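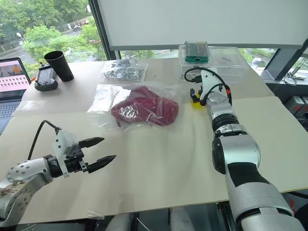
She keeps the bags in a bag. It is the first thing she shows me, and she laughs about it before I can. Inside a big clear sack with a knot in the top are dozens of smaller clear ones, saved from shirts and curtains and every cable that has come into the house, each one smoothed flat and laid on the one before. "I know how it looks," she says. "But you give me one loose scarf and one of these, and I'm happy for the whole morning."

The woman I have come to see has packed and unpacked other people's belongings for most of her working life, and her own nearly as often. She asked me to leave her name out ("my sister reads this, and she thinks I'm bossy enough already"), so I have. She runs a small packing and storing service out of two rooms in Unholm, where families send her the contents of spare bedrooms, and the workshop people send her whatever has piled up at the end of the bench. We sat down with a pot of tea and a plate of buttered toast, and I don't think either of us got up again for a good two hours, except when she wanted to fetch something to show me, which was often.

I asked her how she got started, and she went a long way back. Her grandmother had a linen closet, and every sheet in it was wrapped in brown paper with a pencil note on the front. "You couldn't see a thing," she says. "You had to trust the pencil. And Grandma's writing was terrible, so we'd open four packages looking for a tablecloth and then there'd be trouble, because none of us could fold them back up the way she did." When she had a closet of her own she bought clear bags, the plain kind, and she has never gone back to paper for anything she might want before Christmas.

"People say clear plastic looks messy," she tells me, pouring more tea. "Well, it does, a little! You see the crumples. You see that somebody stuffed the red thing in without folding it. I don't mind that one bit. I'd sooner see a crumpled red thing and know where it is than have a lovely row of white boxes and no idea."

She isn't strict about folding, which surprised me. I had come ready to be told off about my sweaters. Her feeling is that soft things can go in any way they like as long as they go in alone, one piece or one family of pieces to a bag, with the flap left long enough to turn under. Dark red, she says, is the color she loses least and navy the one she loses most. Black cords and straps are worse than either. "Everybody has the cord bag. You can be the neatest person in Garkedeo and you'll still have a bag of gray and black spaghetti. I've stopped fighting it. I put the straps and the cords in together, I close it up, and I put it behind whatever I'm doing so I don't have to look at it until last."

Does she ever untangle it? She thought about that one for a while. "In August," she said finally. "August is when I do cords. I sit on the back step. It's a fine job for hot weather, it doesn't need your brain."

The thing she talks about with the most love is the table. She believes, and she came back to this over and over, that packing goes wrong on floors and beds. You need a surface at the height of your hips, pale if you can get it, with nothing over it. Pale boards show up a dropped screw or a stray button, and they show you the edges of a clear bag, which on a dark table you'll lose every time. Hers came out of a schoolhouse near Gil and has been sanded so often that she worries about it. She won't have a cloth on it. She won't have a drawer in it either, "because a drawer is just a bag you can't see into."

Whatever you're sorting goes in the middle. Everything that's staying goes to the back, and it stays there the whole time: the laptop if you're keeping a list, open and off to one side, a tall cup for pens and small tools, any box with a lid that will do double duty as a shelf. She is very fond of a clear box with a flat lid. "You get the inside and you get the top," she says. "So the flat things go up there, the little boards and cases and what have you, and you've still got the table." I said that my own table at home had a remote control on it that had been there since the winter, and she nodded as if I had told her I had a cold. Remotes, she said, stand at the back left, next to the cup, and you let them be. They're always in use by somebody. You'll never pack one and have it be the right time.

I wanted to know about clients. Most of them, she says, apologize when they open the door, and it wears her out a bit. She would like people to know that she has seen a bathtub full of ski boots. The workshop jobs are her favorites lately. The people at Rerneo had her in for a week to go through their storeroom, and she came home delighted with the small parts and appalled by the shelves. "Beautiful little things, and all of them in cardboard. Cardboard! I was there with my roll of bags like a kid at a fair." She labeled 62 bags in one afternoon, which she remembers because her marker gave out on the last one and she had to finish it in eyeliner.

She does use labels, then, in spite of what happened with the pencil. A label is for what you can't tell by looking, she explained. You don't write "scarf" on a bag with a scarf in it. You write whose it is, or what it goes with, or that the zipper's broken. On a bag of straps she'll write the thing the straps came off of. She puts the writing on the flap, never on the front, so that the front stays clear, and so she can snip it off when the bag moves on to its next job. Some of hers are on their third or fourth flap and getting quite short.

By this time the toast was gone and she had got out a cotton throw to show me how she presses the air from a bag, leaning on it with both forearms like a person making bread. It takes her 30 seconds. I had a turn and it took me a good deal longer, and the throw came out looking like a pillow. She was kind about it. You go from the bottom up, she said, and you keep the mouth a little open with your thumb, and you don't rush the last bit. The shine settles when the air's gone, and you can see the plastic lie down on the cloth.

I asked whether she'd ever got rid of something and been sorry. She had. It was a green raincoat, and she described it to me down to the snaps. She'd bagged it for a cousin, changed her mind in the night, and by breakfast it had already gone off in somebody's trunk. Since then she keeps a going-away bag by the door for two nights before it leaves the house. "Sleep on it twice," she says. "If you haven't opened it by then, it's happy to go."

She walked me out past the shelves, stopping to straighten a few things, and pressed a couple of bags on me for the road, good thick ones, with long flaps. I've used one for the winter gloves. The other is still on my kitchen counter next to the cords, and I am told there's no hurry until it gets hot.

May 15, 2020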